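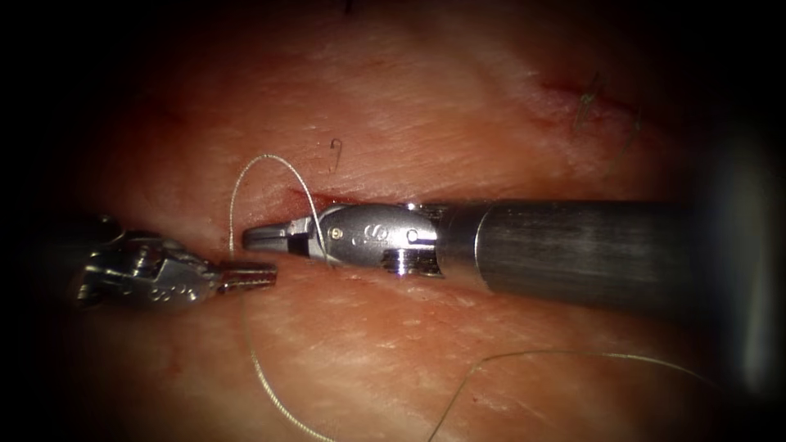 Fig. 12. Two surgical instruments over pale tissue. Bright center, near-black corners.

Picture set-up, Curivico wall display
Applies to Gondal and Trunano panels. Page revised Thursday, April 10, 2025.

Do this section after the panel is on the wall and the Pirkix input box has power. If the panel is still in the carton, go back to Mounting.

Before you start

Let the panel warm up 20 minutes. Colors drift on a cold panel and you will end up doing it all over again.
Blinds down, room lights the way they will be in normal use. Don't calibrate in the dark if people will watch with lights on.
Wipe the screen. Dry microfiber only — no glass cleaner, no paper towels.
Have the remote and a spare pair of AAA batteries handy.

CAUTION: Don't lean on the panel or push on the glass while reaching for the side ports. Pressure marks are not covered.

Connecting the source

1. Panel off. Source off.
2. Run the video cable from the source to IN 1 on the Pirkix box. IN 2 works too but does not pass the full signal on older boxes.
3. Run the short gray cable from OUT to the panel. Use the one from the bag. Long cables from the drawer are the usual cause of dropouts.
4. Panel on first, then the box, then the source.
5. Wait for the input name in the upper left corner. If it says No Signal after a minute, see the end of this section.

Refresh rate

6. Press MENU, go to Signal, then Rate.
7. Pick 60. Leave it there for nearly everything.
8. If the picture tears or jumps, go to Auto and wait for the screen to come back. It will go black for a moment. Normal.

NOTE: Some sources report 58 on the info screen after Auto. Leave it alone unless you can see a stutter.

Black level

Most complaints we get are really black level. Set too high, dark parts look like gray fog. Set too low and everything in the shadows runs together.

9. Put up a still with a bright middle and dark borders, or the pattern from Menu, Tools, Patterns.
10. Menu, Picture, Black Level. Bring it all the way down.
11. Raise it one click at a time. Stop when you can just make out shapes in the dark parts. Near-black should still look near-black.
12. Stand back where people will sit. Check again. Then from the side.

NOTE: Trunano panels look lighter from the side than Gondal panels. Set for the main seats and live with the rest.

Contrast

13. Same still. Menu, Picture, Contrast.
14. Look at the brightest part. Raise contrast untill fine texture starts to wash out, then back off until it returns.
15. Check shiny metal if your still has any. Highlights should have some shape to them. Flat white patches mean contrast is too high.
16. Go back to Black Level and check it once more. The two settings pull on each other a little.

Color and sharpness

17. Color Mode: Natural. Store mode and Vivid are for showrooms.
18. Warmth: middle setting. Pale things should look pale, without a blue or orange cast.
19. Sharpness: low. Look along a hard edge. A thin white outline means it is too high.
20. Turn off Edge Boost, Smart Dim and Motion Smooth. All three are under Menu, Picture, Extras. Smart Dim especially — it changes the black level behind your back.

CAUTION: Extras come back on after a factory reset. Also after some updates. Check them.

Saving

Menu, Save, pick a slot, hold OK until the bar fills. Let go early and nothing gets saved, and the panel doesnt warn you. Name the slot after the room or the source. Slot names can be up to 12 characters, no symbols.

Settings are stored per input. Move the cable to IN 2 and you need to set up IN 2, or copy the slot over with Menu, Save, Copy To.

If it goes wrong

No Signal: reseat both ends of the gray cable, then power up again in the order from step 4.

Picture but no color: wrong signal type. Menu, Signal, Type, Auto.

Black bars all around: source is sending a smaller picture. Fix at the source if you can. Zoom on the panel softens everything.

Gray blacks after you already set them: Smart Dim is back on, or the room got brighter.

Menu locked: hold MENU and DOWN together until the padlock goes away.

Remote dead: batteries, then check nothing is sitting in front of the sensor, lower right of the panel.

Recheck black level and contrast in August, or whenever the room lighting changes. Next section: Sound and speakers.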